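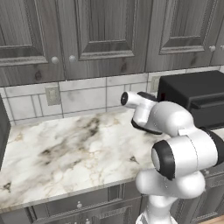

Eight months ago my job at Iltholm was resetting kitchens between guests. Bottles back, counters wiped, next suite, go go go. Now I spend half my shift at a desk, scoring a robot arm as it learns the same work in simulation, and I have opinions!! First one: a kitchen is mostly reaching past stuff. Look how the arm has to come in right across the front of the toaster oven to get over that bit of counter. My shoulder knows that move very well.

2/ We go through up to 300 runs a week between four of us. You write a note on each one, like "too close to the glass" or "I'd grab that lower." Veronika Hofstetter, our shift lead, fought to get those notes counted as paid hours and I will love her forever for it.

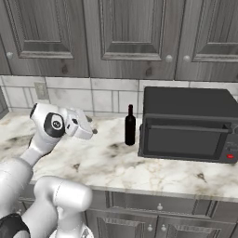

Gripper open, wine bottle still standing on the counter.

3/ Bottles are what I get asked about most. I used to grab two per hand by the neck without thinking, and then I had to explain it in writing to an engineer. Took me a whole afternoon and a lot of crossing out.
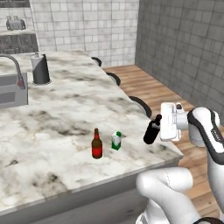
Dark bottle by the neck, little green and white carton right next door.

4/ What has changed for us so far: no layoffs, but two people who left weren't replaced, and the Sarkum building runs with a smaller evening crew. I don't love that. The desk half is kinder on my knees (marble islands are low when you wipe 8 a day), but I miss the gossip on the cart.

5/ Also the pay question. Reviewers get the same rate as floor crew right now. We've asked for more and the answer is supposed to come in November. I'm writing down everything I do until then, haha. 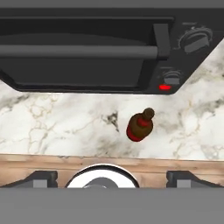

Brown bottle from up top, red light on at the oven.

6/ My favorite view for scoring, because you can see how much room there is in front of the oven door. If anyone else out there went from floor work to reviewing runs, tell me what your rate is. DMs open, I'm on break till 2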